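Handout 4: Where Is the Thing, and Which Way Is It Pointing?

Perception for manipulation, second half of term. Notes by Flora Lamont. Bring these to lab. There are spare copies on the windowsill, under the plant.

Before we start

Several of you turned in Handout 3 with a pose estimate for a folded napkin given to the tenth of a millimeter. I admire the confidence. A mug has a pose: six numbers, and if you know them you know where the handle is. A napkin has a pose the way a crowd has an address. Most of what follows is about living with that.

1. What the Prenura stack gives you

The perception node publishes three things: a mask for each object it believes in, a depth estimate for each mask, and a confidence score. The mask is usually decent. The depth is decent on matte surfaces and creative on shiny ones. The confidence score is a number between zero and one, and you should treat it like a weather forecast from a cousin.

The planner (Jender, in our setup) takes the mask and depth and proposes grasps. It was written with boxes in mind. Give it a box and it will find two parallel faces and ask for the jaws to close across them. Give it a scarf and it will find two parallel faces anyway.

2. State you can use

For cloth, stop asking for the full shape. You will not get it, and if you got it you would have nowhere to put it. Ask for the smallest thing the next action needs:

To pick it up: one point with enough material under it to hold.
To unfold it: an edge, or better, a corner that is really a corner.
To untie it: which strand passes over which, at the crossing you care about.
To put it in a bin: the bin.

The third one is where the lab hours go. Crossings look alike in a mask, because the mask is one color all the way through and has no opinion about over and under. You have to go back to the image and look for shading along the fold. Satin helps a little, as its highlights tend to follow the folds, and hurts a lot, as the same highlights wreck the depth. See section 1, "creative."

3. Two failures you will certainly have

The phantom corner. Any fold seen from the wrong side makes a nice sharp point. Your corner detector will adore it. The cheap fix is to look from a second viewpoint and keep only the candidates that survive. The expensive fix is to train on 2000 more images and then look from a second viewpoint.

The blind grasp. When the jaws close, the tool covers part of what it is holding, and the tracker loses that part of the mask. Students then write a recovery routine that lets go so the camera can see again. The camera does see again. It sees an object that has been dropped. Carry the last good estimate forward, mark it as stale, and let the controller move slowly until something better comes in.

4. Worked case: the knot 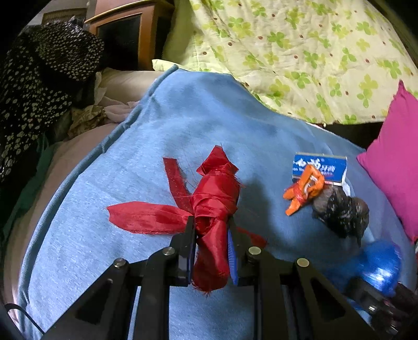 Lab notes, Amin Building, November 25, 2022

Try this one by hand first, with a pencil. The red fabric is knotted, and the jaws have already taken up the middle of your view. Mark each loose end you would trust. The wide strip going left is easy, as its cut end lies out on the blue cloth. The short one behind the right jaw is the blind grasp from section 3 in its natural habitat. Part of it is hidden, so decide now whether your code is allowed to guess where it goes.

Then look at the threads. Stray ones fan out over the cloth between the upper-left strip and the pointed tip, and there is a fringe at the bottom of the tail between the jaws. A segmentation mask will either eat them or turn them into whiskers. Either is fine for picking up. For untying, shave the whiskers before you trace edges, or your graph will have more ends than a bad novel.

Color thresholding is tempting with red on light blue, and it will mostly work until it meets the orange bundle to the right, which has a red tie around its middle. Keep the largest connected region and move on. Don't tune the threshold for an afternoon. I have read those lab reports.

5. For next time

Run the Iveck replay tool on your own recording with the tracker's stale flag turned on, and plot confidence against time. Hand in the plot and two paragraphs on where it dips. If it never dips, check that you plotted the right column.

The reading is the chapter on partial observability. Skip the proofs on a first pass, then come back to them before the May exam.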